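Slipper and Sock Sorters Wanted, Lumanlan Textile Reuse, Drondberg

Posted January 28, 2026

We are looking for a few patient, friendly people to join us at our sorting tables in Drondberg, where bags of donated slippers, insoles, socks and small soft things come in every week and somebody has to go through them. Last October alone we took in 1,843 pieces, and we'd dearly love to keep up with the pile this year instead of staring at it over our coffee!

The work is simple but it does ask for a bit of care. You take a piece from the heap, look at the stitching and the sole, feel for thin spots, and decide whether it goes to the Zendemach shop, to mending, or to the rag bale. Pairs get matched up and clipped together. Odd slippers go on the long shelf by the window, and you would be surprised how often the other one shows up a week later (we keep them for 25 days, so please don't toss them early). 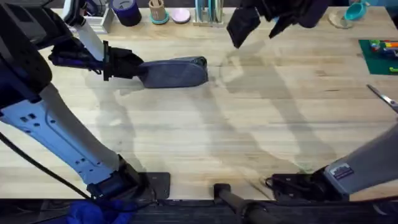
Do I need any experience with fabric or sewing?
None at all. We sit with every new person for the first two shifts and go through the grades together, and there is a sample box to check against whenever you're unsure.

Shifts run four hours, mornings or afternoons, and most people do two or three a week. You'll be on your feet for part of it, although we have tall stools for anyone who would like one. Pay is by the hour and goes out every other Friday. Aprons and gloves are provided, but do bring a sweater, as the room takes a while to warm up.

If this sounds like your kind of work, stop by the front desk at 53 Driria Street any weekday before noon, or drop a short note in the mailbox with your name, your phone number and the days that suit you. No resume needed, though we do enjoy reading a line or two about yourself.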